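Small Offices Should Stop Buying IT Help by the Hour

I have run a small IT support business for 17 years, and for most of that time I billed by the hour. A printer died, somebody called, I drove over, and a bill went out at the end of the month. I no longer think that is a good deal for the customer, and I say that as the person who was getting paid.

The trouble with hourly support is what it teaches people to put off. When every call costs money, the staff learn not to call. They restart the machine, they borrow a coworker's laptop, they click past the backup warning for the third week running. By the time I hear about it, the drive is gone and the bill is ten times what the first call would have cost.

Ankica Trajkovski runs a bookkeeping office with 25 employees. Before she moved to a flat monthly plan, her backups had been failing since tax season. Several people had seen the message. Each one assumed it was somebody else's job, and calling me would have meant asking her to approve another invoice. We found it on the first day of the new plan, only because checking backups was now part of what she was paying for. 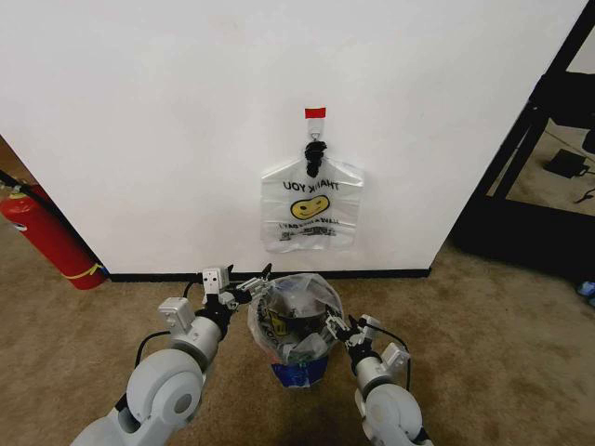 Flat monthly support has its own problems, and I don't want to skip over them. Some providers sign you up, install a monitoring tool, and disappear. If you ask for a report you get 3 pages of green check marks and not one sentence written by a person. A customer can't tell from that whether any work was done. After a year of it, the only thing they have to show for the money is a "thank you" at the bottom of each invoice, and they could have had that from a plastic shopping bag with a smiley face on it. Ask what was patched last month and on which machines. If the answer takes more than a day, you have the wrong provider.

Afiq Nugroho, who used to work with me and now does the same job in another county, thinks I am too hard on hourly billing. His view is that an office with 2 computers and no server doesn't need a contract. I agree with him up to a point. A very small office can get by with automatic updates, a decent password manager and a backup that somebody tests. But somebody has to test it. In my experience the offices that say they don't need a contract are also the ones that have never tried to restore a file.

The other objection I hear is price. A plan looks expensive next to a year when nothing broke. It should be compared with a year when something did. Add up the repair, the staff sitting idle, and the customers who called and got no answer. Most owners I meet have never done that math, and their IT company has no reason to do it for them.

If you are thinking about switching, read the contract before you look at the price. Find out whether site visits are included or billed on top. Find out who holds the administrator passwords, and get that in writing. Check how you leave, too. Thirty days' notice is fair. I have seen a full year, and I would walk away from that one whatever they were charging.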